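4.2 How odd crime stories travel between outlets

We now turn to the small animal and odd-crime items, which made up a bigger part of the sample than expected. By odd crime we mean a short news item, under a page, where a police or court matter is reported mainly for its strangeness. Goats held at a station. A parrot called as a witness. A man arrested for theft of his own car. Coding rules are in Section 3 and are not repeated.

The full set has 3783 items. Every item was traced back as far as we could to a first publisher, usually a local paper or a regional wire desk. Tracing was done by hand by two coders (Khumalo and Valtonen), with Xaba settling disagreements. Most disagreements were about dates, not sources. Time zones were a mess and we ended up using the publisher's own stamp even when it was plainly wrong.

First finding. The headline changes more than the body. In the Karilport goat story the body text was nearly word for word the same in every copy we found, down to a misspelled street name. The headline was different each time. The local paper had "Animals held after market dispute." By the third outlet it was a question. By the sixth it was a question with a pun in it, and the dispute was gone, so a reader who saw only the headline would think the goats had been charged with something. They were not. The owner was fined.

Second, the court date is almost always lost. First reports tend to say what happens next, who has to appear and where. Later copies drop this, probably for length, or because the editor far away does not know the court and can't check it. Of the items in the follow-up group very few copies carried any later outcome at all. We looked for corrections as well, found 3, all from the same outlet.

Third, place names go. Harar and Feltby both turn up in our sample as the name of a town in the first report, then as a region, then just as the country. Feltby is the worst case. Two seperate incidents there, months apart, were merged by a later outlet into one story with one suspect, and the merged version is the one that was shared most widely. We wrote to the outlet. No reply as of writing. 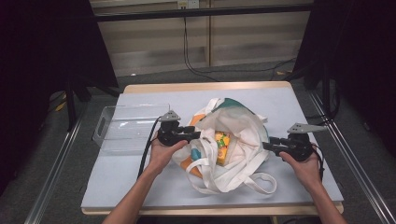
Figure 6.

The repeated headline problem deserves a note. Scraped pages often carry the headline two or more times, once from the menu, once from the page title, once over the story. Our first count treated these as seperate mentions and gave silly totals. Le Roux rewrote the cleaning step so that identical lines within a page are folded into one. All numbers in this section are from after the fix. Anyone using the earlier release dated March 12, 2021 should throw out the headline table, the rest of it is fine.

Interviews. We spoke to desk editors at outlets that agreed to it, names withheld. The Orozco group of papers was the most helpful. Their night editor described the work as picking from a list: items arrive with a photo and a suggested headline, and the editor has a few minutes on each. "If it has an animal in it I already know it will go up," she said. Asked whether anyone called the police station named in the story, she said not at night. Another editor told us he had stopped running items with a death in them under a joke headline, after a complaint from a relative. He could not recall any written rule on this. Saengthong, who did this interview, asked for one and was sent the general style guide, which has nothing on the matter.

On tone. We coded a random draw of 100 items for whether the headline joked about an injury or death. Agreement between coders was lower here than anywhere else in the study, and we report the result as a rough guide only. Roughly half of the items with an injured person carried some kind of joke up top. For first reports from local papers it was much rarer. Local papers print the name of the dead man, and his neighbors read it. We think that is the likely reason but the data can't show it.

Limits. English language pages only. Local papers with no website are missing, so some of our "first publishers" are surely second or third. Items taken down before the November crawl are missing too, and these may well be the ones with the most errors in them. Radio was left out completly. Khumalo's notes suggest at least a few of the Karilport stories began on a morning call-in show, and we had no way to get the tapes.

Section 4.3 takes up the follow-up group in more detail, starting with the items where a court outcome could be found.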